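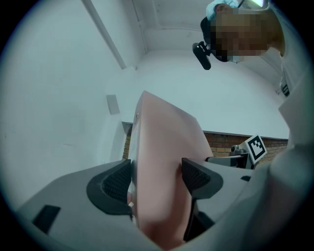 Nutlow barn sessions – pre-show safety check, with my notes

I do this walk round before every country night at the barn, starting at half past three so there's still daylight at the back doors. Marlies Rainer asked me to write it up properly so she can run the October one while I'm away playing pedal steel (badly) at somebody's wedding. So this is the sheet, filled in for last Thursday, with my comments left in.

DOORS AND WAYS OUT

Front doors open fully, both leaves – OK
The left one still drags a bit on the mat. I've turned the mat round and it's better.

Back doors unbolted, top and bottom – OK
Do the top bolt yourself, don't take anyone's word for it. I did once, and found it shot across at nine o'clock with the place full.

Exit signs lit – OK

Path to the car park clear – NEEDS DOING
Two straw bales had been put out as seats right where people come round the corner in the dark. Lovely idea, wrong place! Moved them to the fence.

Numbers – OK
We're allowed 270 including the band, the bar and anyone on the door. Marlies, please use the clicker and count people out as well as in.

STAGE

Boards and steps – OK
Walked every bit of it in my boots. Third step has a new screw and no longer rocks.

White tape on the front edge – NEEDS DOING
Worn off in the middle, where every singer stands. Re-taped before soundcheck.

Drum riser locked – OK
Give it a good shove from each side. Then get the drummer to do it, they're stronger than me.

Backdrop clear of the lamps – OK
I keep 60 cm between cloth and lamp. The old wagon-wheel backdrop hangs lower on the right, so measure that side.

ELECTRICS

Test labels in date on all leads – FAIL, one lead
The long orange extension, number 3353 in the book, had no label at all and a nick near the plug. I've taken it out of the box and put it in my van so it can't creep back in. Noémie Poirier is bringing a replacement.

Trip switches tested – OK
Press test, check it goes dead, reset. Do it before the band plugs in or you'll be very unpopular (ask me how I know).

Visiting amps looked over – OK, one comment
The support act's old Ollent valve amp hums like a fridge but the earth is sound and the plug is new. The Sumex desk is ours and was checked in the summer.

Cables taped or under ramps – OK
Ran short of ramps by the merch table, so that run goes overhead now. Much nicer, I might keep it that way.

NOISE

Level at the back wall – OK
Roughly 80 on the meter during the two fiddle numbers, more once the Mösli brothers got going on the train songs. Earplugs are in the tin on the bar, and there's a second bag in the first aid cupboard.

FIRE AND FIRST AID

Extinguishers in place, pins in – OK
The one by the bar had a hat on it. A very good hat, but it's gone to lost property.

First aid box – NEEDS DOING
Low on plasters again. Guitarists. Also no finger tape, so add that to the shop list.

Who's the first aider tonight? – Noémie, until eleven
After that it's me. Whoever it is, write the name on the board by the kitchen.

LEFT TO DO BEFORE OCTOBER

New lead labelled and written in the book
Plasters and finger tape bought
Another roll of white tape
Ask the Mösli brothers to bring the smaller amps

Marlies, the keys are on the usual hook and the torch is charging next to the kettle. Ring me if the back doors stick.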